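4. Planning the Purchase

4.1 From a wish list to a budget

When we began this work in April, what we had was a wish list, and a fairly generous one at that. It named a two-armed mobile robot, a spare pair of grippers, a camera for each wrist, and a workstation large enough to run the simulator overnight without anybody having to stay and watch it. What it did not have was any argument for one item over another, and we suspect many small groups will recognize that situation. The quotes we gathered came to 261 separate lines, counting cables, mounting plates, service plans and the many little adapters that are so easy to forget until the crate is open.

We therefore decided to let the simulated household tasks do some of the arguing for us. Each item on the list had to be tied to at least one task in the Plinow set, and each task had to be run in simulation before we would put money against it. Plinow is our own collection of 103 short household tasks, most of them to do with reaching, fetching and putting away. It is a modest collection, but we know it well, and knowing it well turned out to matter a great deal when we had to explain our choices to the people who hold the purse strings.
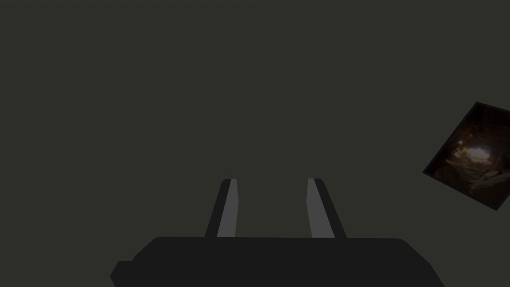
The wrist cameras were the first item we argued over at any length. They are a small part of the total, and it would have been easy to wave them through, but a camera at the wrist brings with it a mount, a longer cable run and a good deal of calibration time, and all of that has to be paid for somehow. We compared plans with and without them and kept the cameras in. A view from the wrist takes in both fingers and whatever they are closing on, and we were reluctant to plan a year of grasping work without it. We did drop the higher-resolution model that Fahy had quoted us, and we put the savings toward spare finger pads.

4.2 What the rooms asked of the arms

The second question was whether we needed two arms at all. A single arm on the same base would have brought the quote from Bislow down considerably, and several of us came into the discussion quite ready to be talked out of the second one. To settle the matter we went back to tasks built around ordinary furniture, with small things resting on top and drawers underneath, and asked of each one whether a single arm could reasonably be expected to manage it. Figure 4 shows a view of this kind, with both arms raised toward a white chest of drawers. 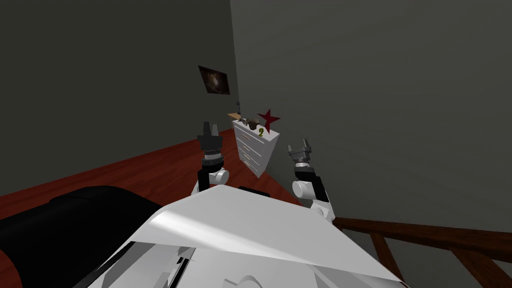 Jatuteo Household Robotics Group, Department of Mechanical Engineering
Figure 4. Simulated view over the robot's body, with its two arms in front and a chest of drawers against the wall.

We flagged 20 tasks in which one hand would have to hold something while the other did the work, such as keeping a drawer open while an item is lowered into it. It is not a large share of the set, we admit, but these are the very tasks that the group most wants to study, and we felt that a cheaper robot which left them out would be a poor bargain. The second arm stayed in the plan. The second spare gripper did not, and we will buy it later if wear makes it necessary.

We would also gently encourage other groups to look hard at the room itself before signing anything. Our simulated rooms include railings, corners and furniture pushed right up against the walls, and working among them made us think about floor space much earlier than we otherwise would have. We added a line for moving two benches and another for soft barriers, neither of which had appeared in any vendor's quote. The contingency was set at 20 percent of the hardware cost, a little higher than our department usually likes to see, and the revised plan was submitted on 2018-12-17 with both arms, the wrist cameras and a single spare gripper. Service costs after the first year are taken up in Section 5.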